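A Kitchen You Can't Burn Down: Talking Robot Training with Tratlow
June 18, 2018

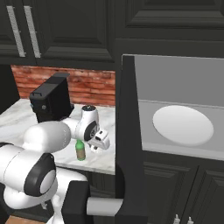 How I ended up on the phone with a kitchen salesman

I should say up front that I don't work in robotics. I write up gear and software for people who build things in their spare time, and most months that means drills. But a reader wrote in back in April asking if I'd look at Tratlow, a simulated kitchen you can rent for teaching a robot arm to do chores, and I got curious (and a bit hooked, I'll admit). So I signed up for the trial, played with it for 17 evenings, and then called the two people at Zindov who make it.

Masanobu Yokoyama wrote most of the physics. Segundo Salazar built the rooms, and he's the one who picks up when you call support. They were both on the line, and they talk over each other like brothers.

I started with the thing I liked best, the brick. My favorite of the kitchens has a red brick backsplash and dark cabinets, and the light falls across the bricks all patchy, the way it does in my aunt's place. Did a robot need that?

"The robot needs it more than you do!" Segundo said. "If the wall is flat gray, the arm learns on a flat gray wall. Then you take it to a real house and there's a brick wall and shadows, and it has no idea what it's looking at."

Masanobu was less sure. "I argued against the brick," he told me. "It cost us speed. He won that one."

What you do with it

You pick a kitchen, you pick an arm, and you give it a job. The one I spent the most time on has a little green bottle standing on a marble counter, with a black machine that looks like a coffee maker behind it and an open compartment off to the right with a white plate in it. You can steer the arm yourself, save that as a lesson, and then let the software try to copy you. Or you can write your own controller, which I did badly.

My first try at getting the gripper lined up with the bottle took me most of an evening. I kept coming down beside it. I told them this and Segundo laughed for a good long while.

"Everybody comes down beside it," he said. "You're looking from one spot, so you can't judge the depth. Switch the view, look from the side, then go down. We should put that on the first page of the manual."

They should! I looked, and it's on page 27.

Small objects are the hard part, according to Masanobu. "A bottle is narrow and it tips. People think the big movements must be difficult, the whole arm swinging through the room. That part is old math. The last inch is where I lose my weekends."

I asked how close the tipping comes to the real thing. He went quiet and then said it was good for stiff things like plates and bottles, fair for doors and drawers, and poor for anything soft. "Please don't buy this to fold towels," he said. I liked him a lot for that.

The parts that bugged me

I had a list, so I read it to them. Loading a new kitchen is slow, slow enough that I made tea. The menus use three different words for resetting a room. And when the arm bumps a cabinet, the error you get is a long number and nothing else.

Segundo took the menus on the chin. "That's me. I named them in different years." The error messages are getting rewritten, he said, and he wouldn't give me a date - I pushed, and he still wouldn't.

Masanobu wanted to talk about the loading. The rooms are heavy, he explained, and they keep all the cabinet doors and drawers live so that any of them can be opened in a task. You can turn that off under the room settings and it speeds up a lot. I tried it after the call, and yes, much better.

What it costs and who it's for

The hobby plan is 27 dollars a month and gets you 100 hours of running time, which I never came close to using. The shop plan is 300 a month, and for that you can run many copies of the kitchen at once and leave them going overnight. There's also an add-on called Curnska that shuffles the lighting and moves things on the counter between runs. I only had it for the last few evenings, but my poor controller got visibly less fussy once I'd trained with it on.

I asked how it stacks up against Matsuda, the other kit readers ask me about. Segundo said Matsuda is better if you want factory benches and conveyor belts, and that he sends people there. "If it's got a sink, come to us," he said.

Would I pay for it? On the hobby plan, yes, and I've kept mine going past the trial. If you've never written a line of code you can still get plenty out of steering the arm by hand, though you'll want patience and a decent mouse. My trackpad was hopeless for it.

Before we hung up I asked Masanobu what he was working on next. "Cupboards with a bad hinge," he said. "Mine at home sags, and I want the robot to suffer too." Segundo was already asking him which cupboard.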